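Search this site Search Go

How to stop your two arms arguing: writing a shared clock for bimanual cloth handling

If you have got as far as a pair of small arms on a table and a policy that can pick up a sock, you will by now have tried two arms at once, and you will have learned that two arms are not twice as good as one. Each is perfectly well behaved on its own. Put them on the same piece of cloth and they turn into a couple moving a sofa.

Most of the time the fault is in the timing. I spent most of September retuning gains on a controller that had nothing wrong with it, and I would like to spare you that. What follows is how our setup works now, using Varnance as the control layer and a small planner of ours called Prenell sitting on top. The ideas carry over to whatever you use.

Before you start

You need both arms on one machine, both answering to one process. If you have a process per arm and a message queue between them, stop and merge them. I know you are proud of the queue. I was proud of mine.

You also need a log that records, for each arm, the time a command was sent and the time the joint positions were read back. Use one clock for everything, and make it the monotonic one. Reet Rozīte once lost an afternoon to a system clock that corrected itself in the middle of a run, and she brings it up whenever anybody types "time" without thinking.

Step one: find out how late you are

Send both arms the same small wiggle and plot the readback. Do it with empty grippers first, then again with a cloth between them. Our left arm lagged the right by 23 milliseconds, every time, and the cause was that we polled the right one first and then stood about waiting for it to reply.
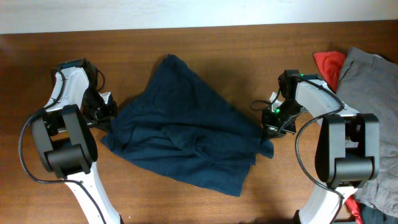
Both arms at the start pose, navy cloth between the grippers.

Fix this by splitting the loop in two. Write to both arms, then read from both arms. Never write, read, write, read. It is a change of four lines and I have seen grown engineers refuse to make it because the old way looked tidier.

Step two: plan for the cloth, then for the arms

Our first planner gave each arm its own path and hoped. The better way is to plan two grasp points and the distance between them, and let the arm poses fall out of that. In Prenell a lift is one object with a midpoint, a span and a heading. Both arms solve from it on every tick. If one arm can't reach its half, the whole plan is rejected before anything moves, and you get a rude message instead of a torn seam.

Keep the span a little shorter than the cloth wants. Everybody's instinct is to pull it nice and flat. The motors share this instinct and will act on it until something gives.

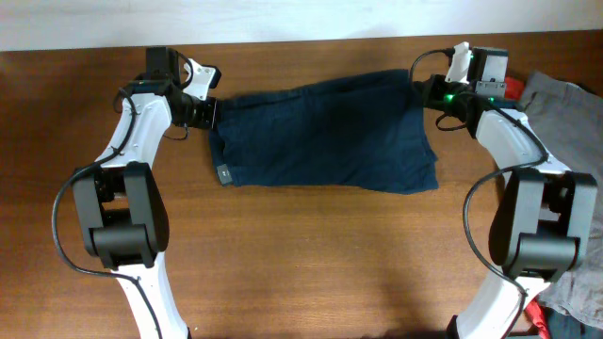
Set a limit on how fast the span may change, separate from the limit on how fast the midpoint may move. We allow the midpoint to travel quite briskly. The span gets a far meaner number, as that is the one that decides whether both grippers still have hold of anything. If you only have patience for one safety limit, have that one.

Then add a shared hold. When either arm reports a position error over your threshold, both stop, and both stop on the same tick. Ours used to stop the arm in trouble while the other carried on with its day.

Step three: choose grasp points you can live with

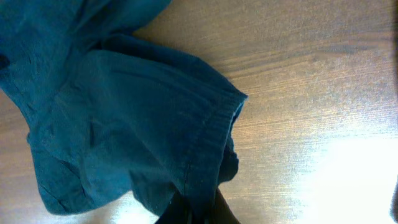 Grasp scoring is where people get ambitious, and where Ott Juška and I had our longest disagreement. He wanted a learned score for every pixel. I wanted a list of rules short enough to read out loud. We ended up with his score and my list of vetoes on top of it. Thick bits are the usual trouble: take the ribbed cuff on the teal garment, with the seam line running along its inner side. A score that likes strong edges will fall in love with a cuff like that, and you may prefer the grippers to take the plain folds. Write a veto for ribbing, test it on your own laundry, and keep a switch to turn it off for the garments that are mostly cuff.

Run the vetoes in the wrist view as well as the head view. The two will disagree. When they do, we believe the wrist, unless glare has eaten a good part of its picture, in which case we believe the head and mutter.

Step four: replay before you run

Feed old logs through the new code with the motors off. We keep 288 of them. If a plan that used to pass now gets rejected, find out why before you switch anything on. It is dull work and it has caught 6 bugs, all of them mine.

Comments

Idalina Baptista: The write-write-read-read thing fixed my wobble in one evening. I had already ordered new motors. Does the span limit need to be different when you are lowering the cloth?

Reply from the author: We use the same one both ways. Lowering is gentler on the cloth but the readback is just as late.

Gholamreza Talebi: I will be keeping my message queue, thank you.

Agnese Kazlauskienė: Any chance of the plotting script for step one? Mine draws both arms in the same colour and I have only myself to blame.

Contact | Copyright Raudsepp Workshop Notes | Back to top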